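**Garham's brick room gets its table back**

Jun 16, 2022

Good news for anyone who has ever tried to find a clear bit of table at the Trinodow workshop in Garham: the room with the curved brick wall is being sorted out at last, and the white table has come first!

Adoración Mateos, who runs the small-gifts group there, has been pushing for this since January. Her group packs little presents for people moving into new homes in the town – 200 of them so far this year – and until now they've shared their working space with whatever the last lot left behind. Spare packaging, pens, half a roll of ribbon, you name it.

Her new rule is simple. Only the things for the gift being made up go on the table, and everything else waits on the chairs or the shelves until it's wanted.

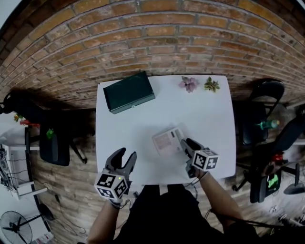
"I want people to be able to look at a gift before it's packed and change their minds," says Adoración. "Does the green box suit it? Would the pink one be nicer? You can't tell when it's all in a heap."

She's a great believer in dark green for boxes (it goes with everything, she says, and doesn't show fingermarks) and an even greater believer in artificial succulents, which need no watering and look cheerful on any windowsill. The group voted on what to put in this summer's gifts and the little plants won easily, with 14 votes.

The curved wall stays exactly as it is, and quite right too. Those red-brown bricks are the best thing about the place. The wood-plank floor is staying as well, though the cables on it are next on the list, and the shelf unit on the left will get a proper going-over after that.
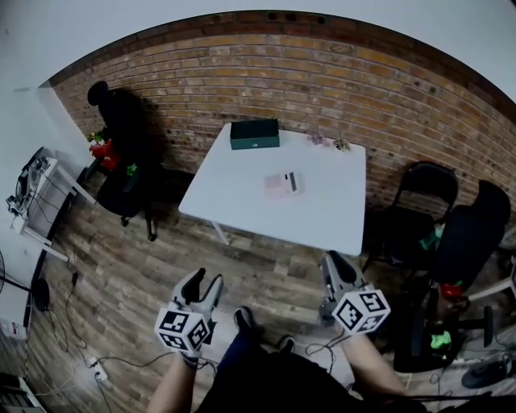

The table by the curved brick wall at Trinodow, with the dark green box towards the back.

The group hopes to reach 700 gifts by next January, and it would love more hands. Sessions are open to everyone, no experience needed, and you can stay for ten minutes or the whole afternoon. Clean boxes with lids are very welcome – small ones especially – and can be left at the Camenzind Street door whenever the workshop is open.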